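Famel 2 Two-Arm Tabletop Cell: configuration and budgeting notes

Equipment / Manipulation cells / Two-arm
Supplied by Markico. Page revised Wednesday, June 15, 2022.

Product summary

The Famel 2 is a two-arm cell for handling household and kitchen goods on a flat working area. It is sold as a physical cell, as a simulation package, or as both. The physical cell comes with two arms, two two-finger grippers, a steel base frame, a control cabinet and an overhead camera mast. The simulation package contains a model of the same arms and grippers, an object library and the same task software that runs on the control cabinet.

Most purchasers order the simulation package first and add the physical cell in a later budget period. The order codes below allow for this, and the simulation licence fee is deducted from the price of the cell if the second order is placed while the licence is still current.

Order codes

FM2-S: simulation package, single seat
FM2-SL: simulation package, laboratory licence
FM2-C: physical cell, without simulation
FM2-CS: physical cell with laboratory licence
FM2-G: spare gripper, complete
FM2-F: finger set, pair
FM2-M: camera mast, replacement

Working area and layout

The cell works on a flat surface with one arm mounted at each side. The two arms share the central part of the area, and each has an outer part the other cannot reach. Objects that both arms need to handle should be placed in the shared part. Tall or stepped objects such as racks can stand there as well, but they reduce the paths open to both arms, and the planner will be slower to find a route past them.

When planning a layout, allow for the links of the arm as well as the gripper. A mat or plate that the fingers can reach easily may still lie under a forearm when the arm is turned towards another object. The layout tool in the simulation package shows the area swept by each link and can export the result as a drawing for the site plan.

The overhead camera looks straight down. Objects close to the edge of the view may be only partly visible, and detection is less reliable there. Keep anything that has to be picked up well inside the view, and use the outer strip for things that stay where they are.

Simulation package

The object library holds 147 models, grouped as produce, packaged goods, tableware, racks and trays, and background items. Each model has a collision shape, a mass and a friction value, all of which can be edited. Background items take part in collision checks but are not offered as pick targets unless the user changes their type.

Scenes are saved as plain files and can be moved between seats. A scene can be varied automatically by position, angle, surface and lighting, so that one layout gives a large set of test cases. The two arms can be given separate tasks or one joint task.

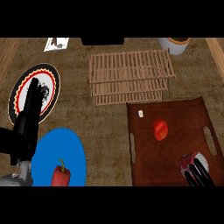 Kitchen goods layout in the simulation package, overhead view: right gripper holding a can, left gripper over the patterned round piece.

Printed patterns deserve some attention when a test set is being put together. Flat artwork on a plate, rug or sheet can be taken for a solid object by a detector that works on colour alone. We advise including several patterned surfaces in any acceptance test, together with plain ones, and recording the two groups separately.

Slatted and open objects are the other common source of trouble. The background shows through the gaps, and a depth reading taken through a gap belongs to the surface underneath. The rack models are supplied with two collision shapes: a closed block, quick to compute, and a slat-by-slat shape for tasks in which the fingers must go between the slats.

Grippers

Both arms carry the same gripper, with two long fingers. The fingers are suited to cans, small produce and thin-walled containers. Finger pads are a wearing part. Replace them after 600 hours of gripping time, or sooner if the surface has become shiny. Gripping time is logged by the control cabinet and shown on the service screen.

Grip force is set per object type. Soft produce should be given its own type, even where it is close in size to a packaged item already in the list. Force values found in simulation are a starting point only and must be checked on the physical cell before unattended running.

Budgeting

The purchase price covers the equipment, delivery to the ground floor and one day of commissioning. The following are not included and should be entered separately:

- Guarding or a light curtain, according to the site's own risk assessment
- Electrical supply to the cell position, with an isolator
- A workstation for the simulation package, if none is available
- Test objects for the physical cell
- Operator training beyond the commissioning day
- Annual service from the second year

Purchasers often leave out the test objects. Real produce has to be bought again and again, and moulded substitutes cost more at the start but do not behave in the same way under the fingers. A mixed stock is usual. Set aside a line for it in the running budget, not the capital one.

Staff time is the larger item. Building and checking scenes in simulation takes less time than setting out a physical surface, but someone has to own the scene files and keep them in step with the real layout. Adhiambo Kioko, who plans cell projects at Rellis, enters this as a part-time post for the first year and reviews it after the acceptance test.

Suggested order of work

1. Write down the objects and surfaces the cell must deal with.
2. Order FM2-S or FM2-SL and build the layout.
3. Run the varied test set and note which objects fail, and with which arm.
4. Decide on fingers, guarding and cell position.
5. Order the physical cell.
6. Repeat a reduced test set on the cell at commissioning.

Step 4 should be finished before the cell is ordered. The finger set is chosen at the factory, and a change after delivery is charged as FM2-F plus fitting.

Compatibility

Scene files made with the earlier Bianchini layout tool can be imported. Positions and collision shapes are kept, but friction values are not and must be entered again. Grippers from the earlier range do not fit the Famel 2 wrist - an adaptor was considered and has been dropped.

Delivery and availability

Simulation licences are issued on receipt of order. Physical cells ordered now are being allocated to the August build. Spare grippers and finger sets are held in stock.

Contacts

Quotations and licence transfers: Hülya Polat
Site planning and layout checks: Kibet Swai
Service and spares: Upendo Barasa

Please give the order code and, for existing cells, the serial number on the cabinet door.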